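Clothespins on a line: remote control or moving the arm by hand?
Forum: Teaching and Demonstrations

ludano_bench
Hello all. I am teaching a two-arm station to hang paper cards on a piece of twine with clothespins. The twine goes between two wooden uprights and the pins wait in a plastic basin. We record everything by remote control: one operator, two leader arms, and the recording goes into Drutness.

We have now 532 demonstrations and I am not happy with them. The operators open the pin too early, and then they search for the card with the other gripper. A person watching would forgive this, but I am afraid the policy learns the searching also. My supervisor wants 2000 demonstrations before June. I would prefer to stop and fix the method first.

The line with three cards on it, with two clothespins and one plastic hook clip:
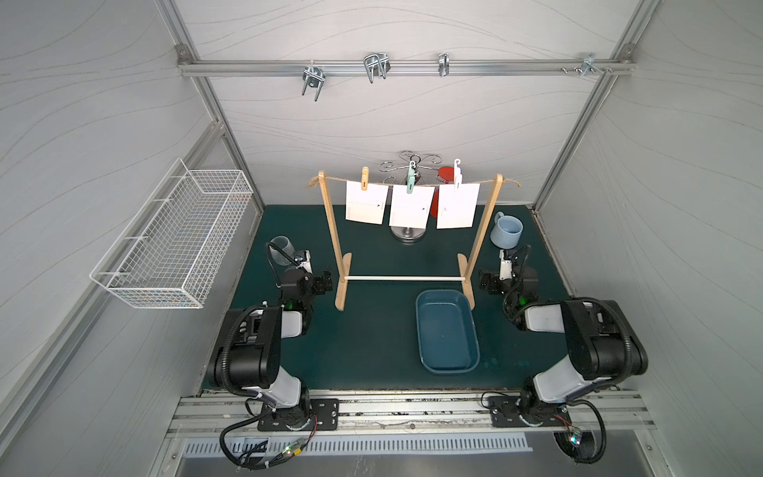
Re: Clothespins on a line: remote control or moving the arm by hand?

millrace8
I would stop too. More recordings of a bad habit make a strong bad habit.

My advice is to leave the remote control for this task and move the arm by hand. With your hand on the wrist you feel when the jaws touch the twine. With leader arms you feel nothing, unless you paid for force feedback. We did this in Pukthorpe for a cable job and the operators needed one afternoon to become good.

ludano_bench
Thank you, but I have two arms and I have two hands. If I hold both wrists, who presses the grippers? Also my sleeves would be in every wrist camera. The policy has only the cameras to look at, so I want the operator out of them.

millrace8
A foot pedal for the grippers. For the sleeves you can play the motion back and record the cameras on the second pass.

tern_and_gull
Playing back is fine with a stiff part. With twine I don't believe it. The twine moves a little each time, and on the second pass the gripper closes beside it. I tried it with shoelaces and I threw away the whole week.

I think the problem starts earlier, at the pick. How does the pin lie when the fingers come down? If it is taken by the wrong end, the rest of the demonstration is a repair.

ludano_bench
Different each time, we drop them in the basin as they fall. In this one the fingers are on the two sides of the white pin and the green one lies partly over it: 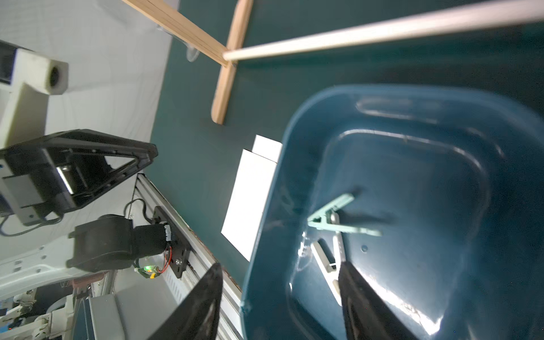
Posted by Jaime Bastos on 5/20/19
Moderator, Teaching and Demonstrations

I agree with tern_and_gull about the pick, and I do not agree with millrace8 that hand guiding is always better for feeling. It is better for one arm. For two arms with a soft object I have seen only remote control give usable data.

What I would ask from the operators: when two pins touch, separate them first, and make this a demonstration of its own. Do not try to pull the lower one out from under. Keep the separating and the picking in different files, so you can change the proportion later.

Also please write down who recorded each file. We used Abdelaziz sheets for this, any table will do. In our group 2 operators made most of the hesitating.

ludano_bench
The names we have, the separate files we don't. I will change it.

Next question then. We also do the rope end and the thin flat stick with the same arms, and there the operators look only at the wrist view. From that side the fingers hide a lot:
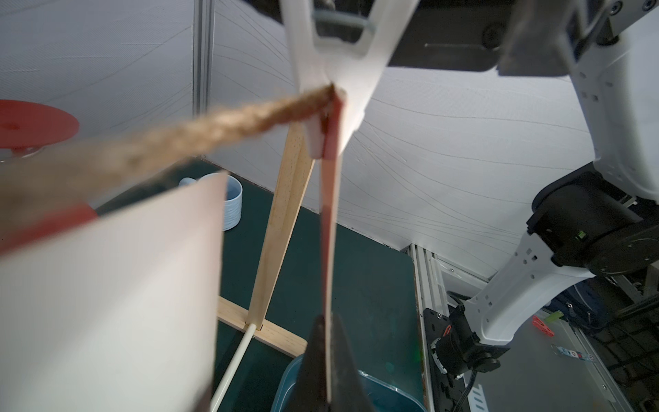 Re: Wrist view or fixed view for the operator

tern_and_gull
Give them both views, the fixed one larger. The wrist view is good for the last small movement and it is bad for knowing where the other arm is.

millrace8
Here I disagree again, sorry. If the policy will use the wrist view, the operator should suffer the same view. Otherwise he makes corrections from information which the policy never gets.

Jaime Bastos
The policy gets the fixed camera too, if I understand the first post. So the operator may look at it.

ludano_bench
Yes, it gets all of them. I will record 8 with both views on the screen and 8 with the wrist only, same operator, and compare how long the pin stays open before it closes on the card. If millrace8 is willing to tell me which pedal he used, I will try this also, with one arm.

millrace8
It was a pedal from a sewing machine – I will look for the wiring and send it to you.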